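Betreff: Re: [hardware-liste] Drustier 3 oder Farkby fürs Arbeitszimmer?
Datum: 2023-12-26

Hallo zusammen,

> ich suche ein Notebook als Ersatz für meinen alten Desktop.
> In der engeren Wahl sind das Drustier 3 für 1249 Euro und das
> Farkby für 1513 Euro. Ich schneide ab und zu Videos, sonst
> Büro und Mail. Lohnt sich der Aufpreis? Und wie laut sind die
> Lüfter unter Last? Ein externer Monitor hängt immer dran.

ich habe das Drustier seit Juli und kann zumindest dazu etwas sagen. Im Büroalltag ist der Lüfter meistens aus. Beim Export eines längeren Videos läuft er deutlich hörbar, der Ton ist aber gleichmäßig und eher tief. Im Energieprofil "Leise" dauert der Export länger, dafür kann man daneben telefonieren.

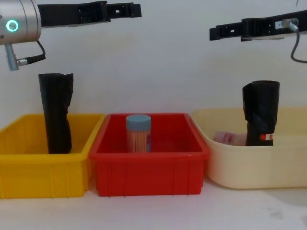 Zum Monitor: Bei mir hängt er über ein Dock von Flendley am hinteren USB-C-Anschluss. Der seitliche lädt zwar auch, gibt aber kein Bild aus. Das steht im Handbuch nur in einer Fußnote, ich habe einen Abend lang die Kabel getauscht. Nach dem Aufwachen aus dem Standby blieb der Bildschirm anfangs öfter schwarz. Seit dem letzten BIOS-Update kam das nicht mehr vor.

Der Arbeitsspeicher ist verlötet, also gleich die größere Variante nehmen. Die SSD lässt sich tauschen, dafür müssen alle Schrauben am Boden raus, zwei davon sitzen unter den Gummifüßen.
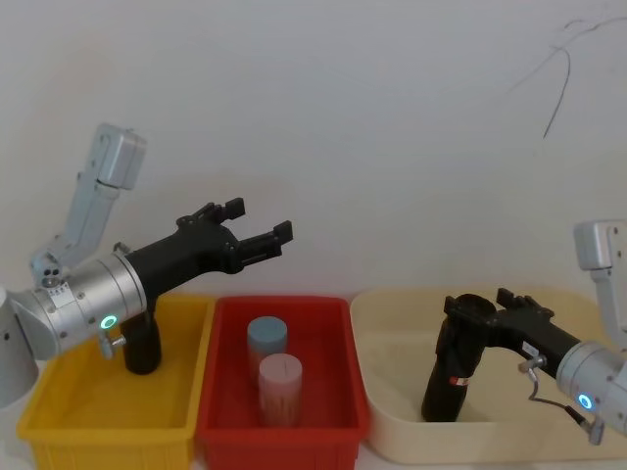 Zwei Roboterarme über drei Kunststoffkisten

Das Farkby kenne ich nur aus dem Laden. Die Tastatur hat mehr Hub und der Bildschirm ist heller. Wenn der Rechner ohnehin am externen Monitor steht, hast du vom helleren Display wenig. Für gelegentlichen Videoschnitt würde ich den Aufpreis nicht zahlen und das Geld lieber in eine zweite SSD fürs Backup stecken.

Gekauft habe ich bei Liepiņa. Die Lieferung dauerte drei Tage, die Rechnung kam erst auf Nachfrage. Falls jemand hier das Farkby am Flendley-Dock betreibt, würde mich interessieren, ob der Standby dort sauber läuft.

Grüße aus der Liste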